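4.2 How people lay a place when there's a tray in the way

I should say up front that I never meant to write about trays. I went into this study wanting to know how people decide where a plate goes, and I figured the tray was just the thing the dishes came in. Then I sat down with the notes from the first 14 sessions and the word "tray" was all over them. People lean over it, reach past it, nudge it with a wrist and then nudge it back. So this section is mostly about the tray, and I'm pretty happy about that!

The setup is simple. We used a white table, a pale green plastic tray with a raised rim and rounded corners, and a placemat. Each person laid one place and then cleared it, and we let them go at whatever pace they liked. We had 72 complete layings by the end of August, of which I threw out 2 (both times a phone rang and the person wandered off mid-fork), so everything below is based on 70.

What I noticed first was the corner. People treat the edge of a placemat as soft and the rim of a tray as hard, even when the two are close together on the same tabletop. They'll happily let a sleeve drag across a mat, but they lift over a rim. With the terracotta and white mat, the one with the big diagonal stripes, I also kept hearing that it was "hard to get straight." I love this comment. The stripes run off at an angle, so you can't use them to line anything up, and people end up squaring the mat by its outer edge, or by the tray.
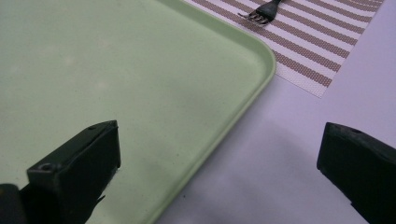
4.3 Straight lines and the knife problem

The gray and white mat was a different story. Its bands are thin and horizontal, and you get a free ruler with it. People put the plate down in the middle, step back a bit (you'd be surprised how many step back), and then start fussing with the cutlery. Solomiia Palamarchuk, who coded the sessions with me, called this stage "the combing," and the name stuck in our notes.

I had expected the usual fork left, knife right. Plenty of people do that, but they do it from their own side of the table, and our whole idea of "their side" falls apart once there's a tray between the person and the mat. Some lay the place for themselves. Some lay it for a guest sitting across from them, so that from where they stand everything is flipped. In Figure 2 the knife is to the left of the plate and the fork to the right, with both brown handles at the far end, and if you walk around to the other side of the table in your head it reads as a perfectly ordinary setting for whoever would be sitting there.
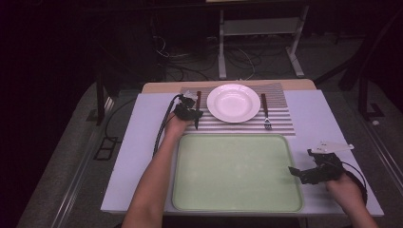 Gandura Papers on Household Practice, Vol. 14, p. 72

Figure 2. Place setting on the gray and white mat, tray on the near side.

We went back and forth on whether to count a flipped setting as its own type. In the end I coded it by the direction of the handles, which is quick to check and which Solomiia and I almost never disagreed on. Handles away from the person means laid for a guest; handles toward the person means laid for yourself. It's a blunt little rule and it misses the folks who lay one handle each way (yes, they exist, and they were very calm about it).

The plate gave us much less trouble. Ours was white and round with a wide rim, and people mostly judged whether it was centered by looking at how much mat showed on either side. The thin bands helped front to back and did nothing at all for left and right. I'd like to try the same plate on a plain mat next, and on a round one, where I suspect the combing stage gets longer. We also need a shallower tray, so I can find out how much of all that lifting is down to the height of the rim and how much is plain good manners around an edge.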